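# Wooden inset puzzles: cleaning, sorting and refitting

Notes from the Pramiswood toy bench, revised 2020-08-14. They apply to flat boards with numerals, shapes or counting blocks that drop into recesses. Boards with magnets or glued felt need other methods.

## Surface and light

Work on a flat, non-slip surface. A cutting mat is better than a bare table: small discs don't skid on it, and the grid lines give you something to sort against. Pale mats show dark grit. Dark mats show sawdust and flakes of light paint. Pick one according to what you expect to come off the pieces.

Put the lamp low and to one side. Raking light shows raised grain and lifted print that overhead light hides.

## Emptying the board

Do not pry pieces out with a screwdriver. Turn the board over a folded towel and tap the back with your knuckles. A piece that stays put is usually swollen or stuck with dried juice. Leave it in and let the board sit in a dry room for two days, then try again. If it still holds, press a lump of poster putty onto its face and pull straight up.

Brush out the recesses with a dry 1-inch paintbrush, corners first. Crumbs in the corners are the usual cause of a piece that rocks. Diamond and star recesses hold more than round ones and need a second pass with a toothpick wrapped in cloth.

## Cleaning

- Mix a few drops of dish soap into a quart of lukewarm water.
- Wring the cloth until it no longer drips. Standing water lifts the print at the edge of a recess.
- Wipe the faces first, edges second, undersides last.
- Dry each piece at once with a second cloth.
- Stand pieces on edge to air, with a gap between them. Overnight is enough in July, longer in a cold room.

Never soak. Never use the dishwasher. Bleach wipes dull most painted finishes, and alcohol takes some printed ones clean off — test on the underside of one piece first.

For crayon, rub with a dry microfiber cloth before any water is used. For sticker residue, use a little vegetable oil, leave it ten minutes, and wipe off with the soap mix.

## Sanding tight pieces

Mark the high spot by rubbing pencil on the wall of the recess and seating the piece once. The graphite transfers where it binds. Sand only that spot, in the direction of the grain. 120 grit is too coarse for this. Use 220, three or four strokes, and test. Polish with 2000 wet-or-dry, used dry, if the bare edge still feels rough.

Do not sand the recess. A loose fit there can't be undone.

Bare edges can be left bare on indoor toys. If you want to seal them, use a finish whose label says it is suitable for children's toys, and follow the curing time on the can. Inger Bjarnason, who wrote the first version of these notes, hung freshly sealed pieces from thread and allowed double the stated time.

## Sorting and refitting

Sort before refitting, in this order:

1. Numerals. Lay them out in sequence on the mat, face up.
2. Operators and comparison signs. Keep these apart from the plain shapes; an equals sign is easily taken for two stray bars.
3. Shapes.
4. Counting blocks and small loose parts.

Fill the numeral row first. It is the quickest check that nothing large is missing. Shapes go next, matched to the outline of the recess. Color is a poor guide on boards where the recess floor is patterned, as the pattern may not match the piece at all.

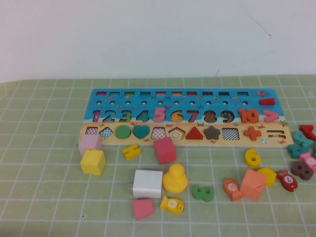

*Refitting in progress: numerals 1 to 10 seated, some of the shape recesses still open.*

With the numerals in, go along the shape row from one end to the other and leave the small slots and round holes for last. Set pieces down flat and press with the thumb. If one needs more force than that, take it out and check the recess for grit.

## Storage

Store the board flat. On edge, a long board can bow, and the pieces at the middle bind first. Loose parts go in a zippered mesh pouch, one pouch per board, labeled with the board's name. Closed plastic boxes trap moisture if anything went in damp.

Keep indoor humidity below 70 percent. Above that, expect swelling in the end grain — the arms of a plus sign and the points of a star will show it first.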